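Passei boa parte do outono com o Posenine aberto no computador do laboratório, e a Merike Mets já me perguntou duas vezes quando é que eu escrevia isto. Cá vai!

## O que é o Posenine

É um método para escolher pontos de preensão a partir de uma única imagem da câmara do pulso, sem modelo 3D do objeto. Vem com código, pesos já treinados e um artigo que se lê bem (o apêndice nem tanto). A ideia de que gostei é a penalização de deformação — a rede tenta prever quanto a embalagem vai ceder e prefere as zonas onde ceder faz menos mal. Eu vinha do Dustedden, que trata tudo como se fosse um tijolo, e a diferença de filosofia nota-se logo.

## Como o experimentei

Corri 600 tentativas com embalagens de papel e cartão fino, 200 delas com o tabuleiro claro sobre a bancada cinzenta. O treino adicional foi feito com 1,501 imagens nossas, anotadas quase todas pelo Dexter Navarro, a quem devo uns quantos cafés. A instalação levou uma tarde, sobretudo por causa de uma biblioteca que teimava em pedir outra versão (fixem as versões antes de começar, a sério).

Nos pacotes rígidos correu muito bem e tenho pouco a dizer. Nos moles é que a coisa fica interessante: quando o papel afunila, o Posenine vai muitas vezes buscar a ponta estreita, e a pega aguenta mais do que eu esperava. Já os logótipos metalizados baralham-lhe a estimativa, sobretudo com a luz de lado, e as sombras suaves no tabuleiro também lhe pregaram partidas. O artigo fala em reflexos numa linha e segue em frente, o que me irritou um bocadinho.

Outra queixa: a pontuação de confiança é otimista demais. Acabei por ignorá-la e usar um limiar meu, afinado em 100 imagens à parte.

Fico com ele? Fico, para embalagens moles não o troco pelo Dustedden. Para caixas direitinhas não compensa a mudança.
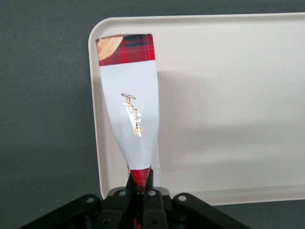 ## O que falta testar

- Luz difusa por cima, a ver se o dourado deixa de dar problemas.
- Sacos com rede, que ficaram fora do treino.
- A versão nova, prometida para fevereiro.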